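Speaker notes - "Labeling contact phases after the fact"
Ravatcombe workshop on robot manipulation, April 2026
Mirkitz lab, Ekance project

Slide 1. Title

Say hello, say where we are from, and get moving. The slot is short and the last speaker may have run over. Mention that the paper has the full tables and that I will only show two of them.

Slide 2. The problem

We train two-arm policies from teleoperated episodes. Every episode comes in as one long recording. The policy we use wants to know which part of the task it is in: reaching, making contact, moving the object, letting go. We call these phases.

Until October our operators marked phases live, with a foot pedal, while driving both arms. The marks were bad. People pressed late when the task got hard, and those are the moments we care about most. Some operators forgot the pedal for half an episode and then pressed it several times to catch up.

Ask the room who has used a pedal or a voice cue. Wait for hands.

Slide 3. What we do now

Operators drive and do nothing else. The phases are worked out later from three signals: gripper opening, wrist force, and how fast each arm is moving. No images go into this step. I will get that question, so say it here.

A small model reads the signals forward and backward and gives each time step a phase for the left arm and a phase for the right arm. The two arms are labeled separately. In the old setup there was a single label for the whole robot, which made no sense when one arm was holding and the other was still on its way.

Slow down on this slide. It is the main idea of the talk.

Slide 4. Data

405 episodes in total. 200 of them were labeled by hand for training. 107 were labeled by hand and kept back for testing. The rest have no hand labels and are only used for training the policy at the end.

There are 4 phases per arm. We tried adding a fifth one for regrasping and the human labelers could not agree on where it began, so we dropped it. If someone asks for the agreement numbers, they are in the appendix of the paper.

All episodes are tabletop tasks with everyday objects. Hard objects, soft objects, and objects in cases or sleeves. The third group is there on purpose, as the next slide explains.

Slide 5. Why cases are hard

A rigid block gives a clean jump in wrist force when the finger lands. A fabric case may give first, and the force climbs slowly. If you set a fixed threshold you either mark contact too late or you mark it while the arm is still swinging in.

Show the force curves. Left curve is the block, right curve is the soft case. Point at the slow rise. Don't read out the axis labels.

The first baseline is a fixed threshold. The second is the Gallagher segmenter, which our lab wrote for single-arm work and which looks only at gripper opening. It does fine on grasps. It misses pushes and light touches, where the fingers never close.

Slide 6. Results

First table. On hard objects all three methods are close, and I should say so plainly. On soft and cased objects ours is better, mostly at the start of contact. The end of contact is about even with the threshold.

Second table. Same policy, same episodes, trained once with pedal marks and once with our labels. Training with our labels gives fewer early releases. Overall task success goes up a little, but the gap is small and I don't want to sell it as more than that.

Slide 7. The bench

Keep this slide up while taking the first questions about the setup. Two arms with parallel grippers, and a table tennis paddle case between them.
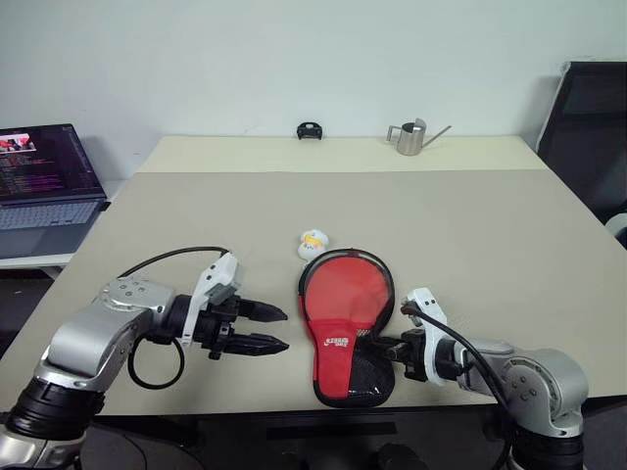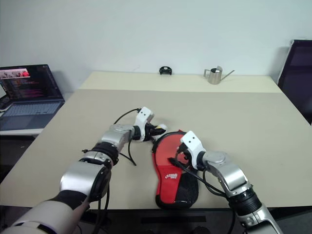
People usually ask about time cost. Hand labeling is still needed for the training part, and that was slow work. Once the model is trained, labeling a new episode takes less time than playing it back.

Slide 8. What doesn't work

Two known failures. The first is cable drag. When a cable pulls on the wrist, the force signal drifts and the model can report contact in open air. We subtract a slow average and that fixes most of it - not all.

The second is very short contact. If a finger brushes an object and leaves, the label is often smoothed away. For our policy this does no harm. For someone studying touch it would be a real problem, so be clear about it.

We also have only one kind of gripper in the data. I can't say how this carries over to hands with more fingers.

Slide 9. Next steps

Put the labeler in the recording software so the operator can see the phases right after each episode and throw out bad ones. Try it on the mobile base at Ekance, where the arms shake more. Release the labeling code along with the 107 test episodes, once the license is sorted out.

Slide 10. Questions

Backup slides are in this order: network sizes, labeler instructions, force filter settings, failed regrasp phase. If the question is about camera-based labeling, go to the last backup slide, which has our one attempt at it and the reasons we stopped.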